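To: Odport workplace list
Subject: Re: Will the arms be taking my Christmas shifts

> Has anyone worked somewhere that's brought in the Steline arms?
> Our manager at Cokar says it's only for laying tables and
> "freeing us up for guests". I've been freed up before and it
> came with fewer hours. Should I be worried?

Bit of both, from where I sit. I'm at the Lashari function centre and we've had a pair in since March. I used to set 92 places before a wedding and grumble the whole way round. Now I teach two arms to do it, and grumble at a higher pay grade, by 40 cents an hour.

The hours didn't go, to be fair. They moved. Evening setup shrank and a 3 pm training shift turned up, which suits the parents and has been rotten for the uni students, who can't make it. Ask your manager about that one in writing.

The other change is the quiet. Four of us used to set up together and you'd hear all the gossip. Now it's one of us and the arms, and they have no opinions about the chef.

As for speed, my best run at a full table is still well ahead of theirs. Management's favourite number is 60 per cent of settings done by machine by winter - they haven't said which winter. 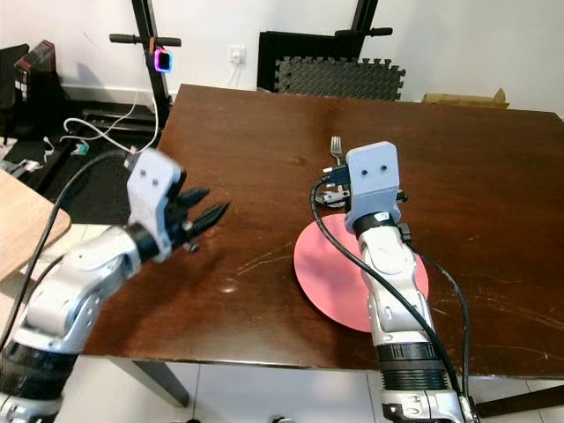 Place setting practice: fork in the right gripper, plate or disc on the table.

Get the union delegate in before the trial starts. Ours came after, and by then the roster was already up on the wall.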